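Naston College of Technology
Department of Applied Automation
Handling Systems: Course Handout, Unit 3
Evaluating a hand-held demonstration gripper

Prepared by Wiebke Meinecke. Revised July 31, 2022.

Purpose of the unit

Students are asked to assess the Rieger hand-held gripper kit as a prospective purchaser would. The kit is supplied by Truvside and is sold for recording manual handling tasks, from which a robot arm may later be programmed or trained. The assessment covers the tool, the documents that come with it and the terms of supply. It does not cover the training software, which is dealt with in the following unit.

What is supplied

The basic kit consists of the gripper, a carrying case, a calibration card and a printed guide. The price quoted to the department is 1,680 euros, excluding delivery. Spare finger pads are sold in packs of two. The supplier offers a warranty of three years on the linkages; the pads are treated as wearing parts and are excluded. Students should read the warranty sheet in full, as the wording on wearing parts differs from that in the printed guide.

The reference task

All groups carry out the same task, so that their reports can be compared. A soft toy is to be picked up from a table and placed in an open cardboard tray. Soft goods are chosen because they change shape under the pads and show at once whether the operator is closing the fingers too far. Everyday articles may remain on the table. A purchaser will seldom have a bare bench to work on, and a report based on one is of limited use.

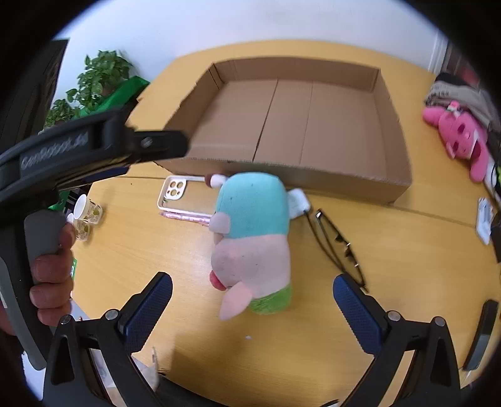 The operator should approach at a steady pace and with the wrist relaxed. The fingers are opened fully before the approach and are closed only when the toy lies between both pads. If one pad touches well before the other, the toy will be pushed aside and the attempt should be recorded as a poor approach, even where the lift succeeds. Labels and loose trimmings should be kept clear of the pads where possible.

Each group completes three sets of attempts, with a change of operator between sets. The person holding the gripper does not keep the record.

Points to assess

Grip and reach. Note whether the handle can be held comfortably for a complete set, and whether operators with smaller hands can close the fingers fully without shifting their hold.

Pads. Note any slipping, and state the kind of fabric concerned. Long pile and smooth fabric should be reported separately.

Clearance. The walls of a container restrict the linkages more than newcomers expect. Record any contact between the fingers and the cardboard, both on entering the tray and on withdrawing from it.

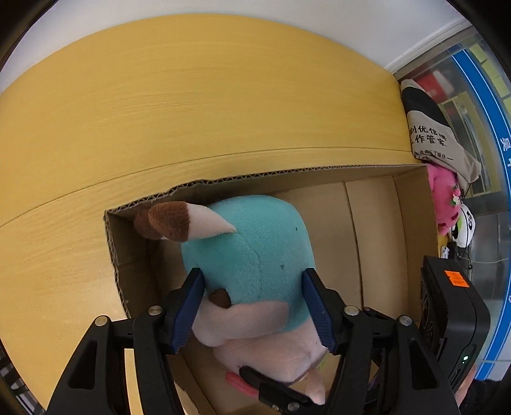 Figure 2. Gripper closed on a plush toy inside the open box, with a pad on either side of the turquoise fabric.

Servicing. The pivot screws should be inspected before and after each session. A loose screw is to be reported to the laboratory desk and must not be tightened by students — the supplier requires a set torque, and the correct driver is held at the desk.

Comments from an earlier trial

Rocío Villaseñor supervised a trial of the same kit at the Patevdale site in May. Her notes record that operators found the handle satisfactory but considered the printed guide too brief on the subject of pad replacement. She also advised that delivery times for spares be confirmed in writing before any order is placed. Copies of her notes are available from the department office.

Submission

Each group submits one written report, giving a clear recommendation to purchase, to purchase with conditions, or to decline. Conditions must be specific enough to be put to the supplier. The record sheets are to be attached, including those for unsuccessful attempts. Kits are returned to the laboratory desk in their cases, with the calibration card in the lid pocket.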